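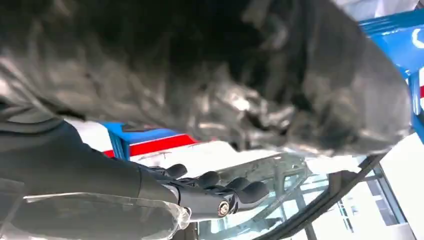 Chapter 4
Site Plan Review and the Municipal Engineer

Learning goals

After reading this chapter, students should be able to explain when a site plan is required, describe the duties of the municipal engineer during review, and tell the difference between a condition of approval and a recommendation.

4.1 Opening case: the Surkness Road application

In April, the planning office of the town of Brelley received an application from Ekinci Builders to put up a two-story medical office on Surkness Road. The parcel had been used as a storage yard for many years. Most of it was packed gravel, and it sloped toward a roadside ditch that also drained the properties to the north.

The application appeared complete. It included a boundary survey, a grading plan, a parking layout and a landscaping sheet. The town engineer, Alper Akyol, accepted it for review and sent copies to the fire department, the water department and the county road office. Under the town code, each office had five weeks to reply in writing.

The fire department asked for a wider turn at the rear of the building. The county road office had no objection to the driveway but noted that the culvert beneath it was undersized. The water department did not reply within the period allowed. Mr. Akyol's own review found that the drainage report treated the gravel yard as fully paved in its existing state. This made the increase in runoff appear very small. When the figures were worked again with the gravel counted as partly open ground, the proposed detention basin could not hold the required volume.
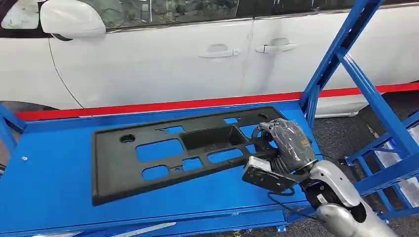 The applicant's design consultant, Fatetico, disagreed with the second set of figures and argued that years of truck traffic had left the gravel so tight that water could not pass through it. The town code gave no guidance on the point. Mr. Akyol asked for soil tests at two locations and held the application open until the results were filed.

Students should keep this case in mind as they read. It will be used again in Section 4.5, where the final conditions of approval are discussed.

4.2 What a site plan is

A site plan is a scaled drawing, or a set of drawings, that shows how a parcel will be developed. It deals with the land and with everything placed on it: buildings, driveways, parking, utilities, drainage, lighting and planting. It does not deal with the inside of the building. Framing, wiring and plumbing are examined later, when the owner applies for a building permit.

The two reviews are often confused by the public and sometimes by applicants. Approval of a site plan does not allow construction to begin. It establishes that the proposed use of the land meets local rules, and it fixes the conditions under which a permit may later be issued.

Key terms

Condition of approval: a requirement that the applicant must meet before or during construction.
Detention basin: a low area built to hold storm water and release it slowly.
Referral: the sending of an application to another office for written comment.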